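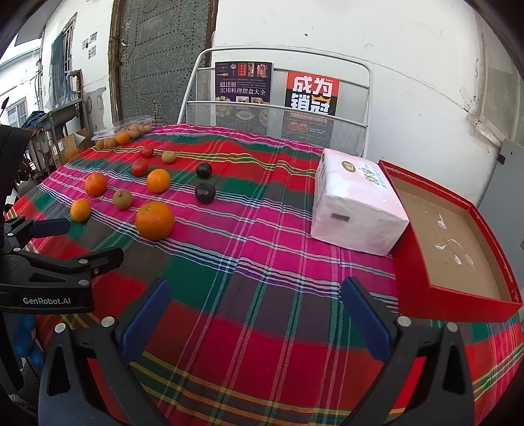 Home | Current Issue | Archive | Contact

Print this article E-mail this article

4. What sellers and buyers call a tangerine

The naming data turned out to be the richest part of the project, and we are delighted to be able to give them a section of their own. Across the two towns, Flurna and Salano, we collected 487 naming events, by which we mean any moment in a sale when the seller or the buyer used a word for a loose-skinned citrus fruit. Twelve different words account for all of them. We had expected four or five!

The most common word in both towns is simply "tangerine," and it covers far more fruit than a botanist would allow. Sellers use it for clementines, for satsumas and for several crosses that have trade names on the crate but lose them at the stall. Buyers follow the seller's lead in most sales. When they don't, the exchange gets wonderfully lively, as in this one, recorded in Salano in April:

Buyer: Are those the easy ones?
Seller: Those are tangerines.
Buyer: Yes, but the easy ones?
Seller: The easy ones are behind. These are for juice.

"Easy" (for easy to peel) works here as a full noun in all but grammar. It appears in both towns, always from the buyer first, and older sellers seem happy to take it up and repeat it back. We found no printed sign that used it.

4.1 Size and skin

Size words behave differently from skin words. A seller will call the same fruit "big" next to a pile of small ones and "medium" an hour later when the pile has changed, so size is always a comparison with whatever lies nearby. Skin words such as "puffy," "tight" and "dimpled" stay with the fruit all morning (Figure 2). Moodley's earlier work on apple sellers found the same split, and it is a real pleasure to see it hold for citrus.
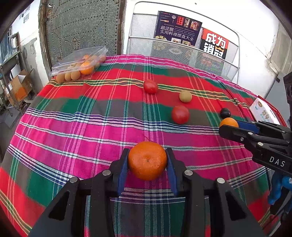 Figure 2. Large tangerine with slightly dimpled peel and a small dark stem spot; a small orange at right.

The stem end deserves a word too. Buyers in Flurna talk about it constantly. They turn the fruit over, look for the spot where the stem was, and comment on its color before asking a price. In Salano the same gesture is made in silence, and the talk is all about weight in the hand.

4.2 "Import" as a name

Our favorite finding concerns the word "Import." It began, as far as the sellers remember, as a stamp on crates from the Zakharchenko warehouse, and it had nothing to do with variety. In Flurna it is now a fruit name. People ask for "two kilos of Import" and are surprised to be handed anything with seeds. One seller used it for fruit grown in her brother's orchard, and no buyer objected. In Salano, where the warehouse never delivered, the word keeps its ordinary meaning and is mildly negative.

Petronella Moodley coded all the naming events, and disputed cases were settled by going back to the recordings. The treatment of "Import" as a noun or a modifier caused the most disagreement, and we return to it in Section 5.

Print E-mail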